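3. How people store and reuse their pots

I went into this part of the study expecting to write mostly about cupboards.

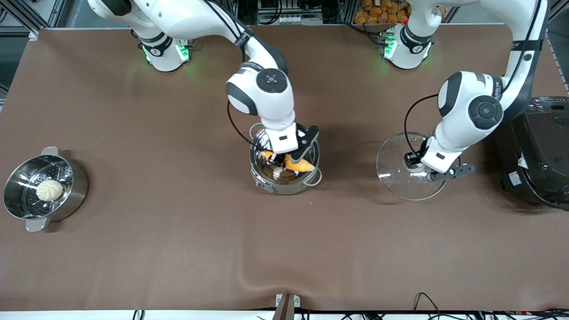 My first round of interviews in Castgate was about space, and I had a whole set of questions on shelf height that I ended up dropping by the second Thursday. What people wanted to talk about was lids. Where they go, which ones fit two pots, which ones got lost in a move (a lot of them, apparently!). I let them talk, and I'm glad I did.

We sent the survey to 2000 households and got 900 usable replies, which is better than I'd hoped for in February. I then picked 20 homes for longer visits, mostly in the older apartment blocks near the Romaniuk market, where kitchens are small and people cook at home most nights.

Figure 3. Cookware on a cloth-covered table: two steel pots, a glass lid and an electric cooker.

The pattern I kept running into is what I'll call drift. A pot gets bought for one dish, then slowly moves over to another. Steamers were the clearest case. Of the people who owned one, 199 told us they used the bottom part for soup or pasta more often than they steamed anything, and a few had given the upper part away. I do the same thing at home, so I may have been too quick to believe them.

I coded the replies in Clustus, using the categories from the earlier Cladis survey, with one change. Cladis lumps electric cookers in with small appliances. My respondents talked about theirs as a pot that happens to have a plug, so I moved it over. That makes the two surveys harder to compare, and I come back to the problem in Section 5.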